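**Lendthorpe Residents' Newsletter**
Nov 2, 2021

## Dry Goods in Small Bags: Notes from the Pantry Table

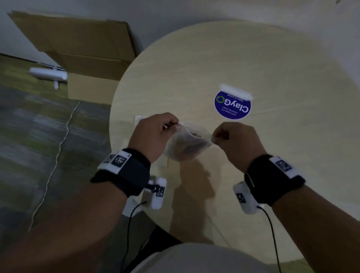

## Revised Arrangements for Repacking

The Lendthorpe Pantry has revised the way in which dry goods are divided for distribution. Dried fruit, lentils, nuts and similar items are now repacked in small clear bags at the tables in the Farkholm Room. Items in cans and jars are not affected and will continue to be shelved in the main hall.

The change follows a review of the October distribution, during which 419 households collected a parcel. Several households reported that the large paper sacks used until then were difficult to store and had split on the way home. The Pantry has therefore placed an order with Vendside for clear bags in a single small size. The first delivery has been received and is kept in the cabinet next to the door.

Residents taking part in repacking are asked to observe the following:

- Wash and dry hands before sitting down at a table, and again after any break.
- Open one bag at a time. Bags that have been opened and left unfilled should be discarded.
- Hold the bag by its upper corners and let the contents settle to the bottom before closing it. Do not press sticky items such as raisins or dates flat by hand.
- Leave clear space above the contents. An overfilled bag will not close properly.
- Run the fingers along the full width of the top edge, then check both corners.
- Attach the label after the bag is closed. Labels must show the item, the packing date and any allergens listed by the supplier.

Nuts are packed at the table nearest the window and at no other. Scoops used for nuts carry red tape on the handle and must be returned to the red tub.

## Supplies and Storage

Filled bags are placed upright in the shallow crates, 19 to a crate, with labels facing the same way. Crates should not be stacked more than two high. The Karabulut bakery has again agreed to lend its spare crates through the end of November, and these must be returned clean.

The Pantry expects to prepare 790 bags for the November distribution. Dried fruit will be packed first, followed by lentils and split peas. Rice will remain in the supplier's own packaging for the present.

## Taking Part

Repacking sessions begin at 9 a.m. and finish at noon. New participants should arrive fifteen minutes early in order to read the hygiene sheet and sign the register. Long hair must be tied back. Coats and bags are to be left on the hooks in the corridor.

Questions about sessions, allergens or deliveries may be addressed to Ekrem Ertürk, Pantry Coordinator, at the Lendthorpe office during normal opening hours. Households wishing to change the contents of their parcel should complete the blue form at the front desk before the November distribution.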